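**Table covering** is the practice of laying a textile over a work surface or dining surface in order to protect it, quiet it, or give it a uniform color. In trade usage the term takes in tablecloths, bench cloths, underlays (also called silencers) and fitted covers. This article deals mainly with woven covers used on work surfaces.
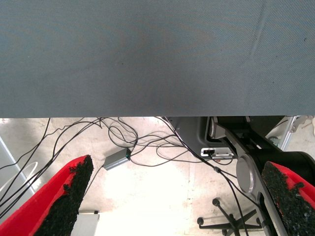
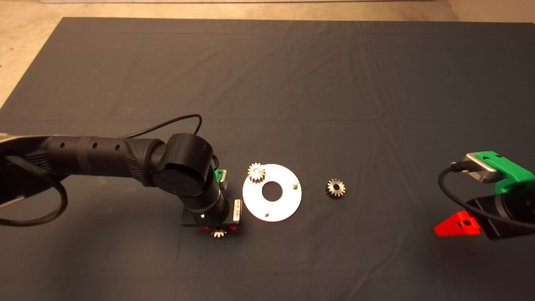
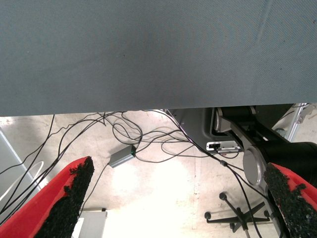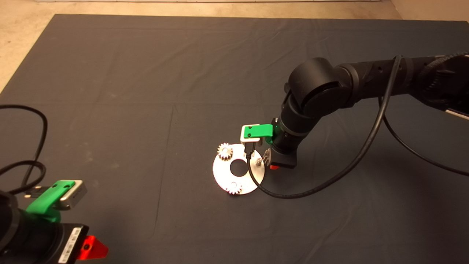 *Woven covers in gray shades on a work surface. In the last view, two small spur gears rest on a round plate.*

## Construction

Most bench cloths are made in plain weave or twill. In a plain weave each weft yarn passes over and under single warp yarns in turn. In a twill the crossing point shifts by one yarn on each row, which produces a diagonal line on the face. Twill has fewer crossings for the same yarn count, so the yarns can be packed more closely. The cloth drapes better and hides soil more readily, but it frays faster at a cut edge.

Cotton was the usual fiber until the spread of polyester blends. Blended cloth shrinks less and dries sooner. Wool felt, a nonwoven, is still used where small parts must not roll or ring against the surface.

## Seams

Looms set the width of a cloth. A cover wider than the loom is made by joining two panels, usually with a flat-felled seam, in which both raw edges are folded inside and stitched down. The seam is normally placed lengthwise. Some makers offset it toward one side to keep the main working area smooth, while others center it so that the cover can be turned end for end without a change in appearance.

## Color

Dark neutral shades are preferred for the handling of small bright parts. Pale shades show oil and metal dust sooner and are chosen where early detection of soil is wanted. Dark cloth shows lint and chalk. Colorfastness to rubbing is of more concern in bench cloths than colorfastness to light, as loose dye may transfer to finished goods.

## The Jutitz grading

The Jutitz grading was drawn up in 1977 for mills supplying workshop cloth. It sorts covers by abrasion resistance, the lowest grade being required to withstand 3000 rubs without a broken yarn. A revision in October of the same year added a shrinkage test, in which a marked sample is washed 20 times and measured after each fifth wash. The Cekutine mill sold a twill under the top grade for many years. The Maltari works, its main competitor, applied the grading only to its fitted covers.

Lungile Mofokeng, in *Cloth for the Bench* (Iglesias), criticized the abrasion test on the grounds that covers in service rarely fail in the flat. In her survey of 96 discarded covers, wear was concentrated at the table edge and along the seam, and she proposed a folded-edge test in place of the flat one. The proposal was not taken up.

## Care

Covers are shaken out before washing to remove metal dust, which otherwise cuts the yarns. Fold lines left by storage can be reduced by rolling the cloth on a tube. Starch is avoided, as it stiffens the cloth and attracts insects in storage.

## See also

- Drop cloth
- Oilcloth
- Twill
- Felt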